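[robot-club] Re: Wheelchair task, grip on the push handles

Darius Venckus wrote:
> Two things before I change anything in the hand code.
> Are we still starting with the chair empty? And do
> the hands close together or one after the other?
> I have 352 logged attempts from August and they are
> a mix of both.

Darius,

Empty chair for now. Willy Prins wants a full set of straight pushes before we put any weight on the seat, and the rules only ask for a passenger dummy in round 2.

On the hands: left first, then right. When both close together, a small error on either side turns the chair before the fingers are set. Please sort your log by that and drop the mixed ones.
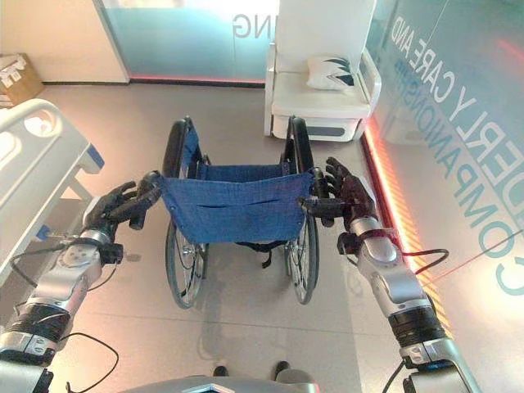

Posted by Toon Van Rooij, 4:40 pm, to the robot-club list

The starting position is the one we agreed on, behind the chair with the arms out toward the two push handles. Keep the bed on the left and the glass wall on the right, so that everyone's runs can be compared. The floor tiles are glossy and the light strip along the glass reflects in them. If your floor detection gives odd results near that wall, save the run and send me the number.

Pieter has run 19 on the new settings. He is using the Vistach branch, so pull that one and leave Burton alone until Willy De Smet has merged his wrist limits.

I have the room until 6 pm. Bring the charger if you come over.

Toon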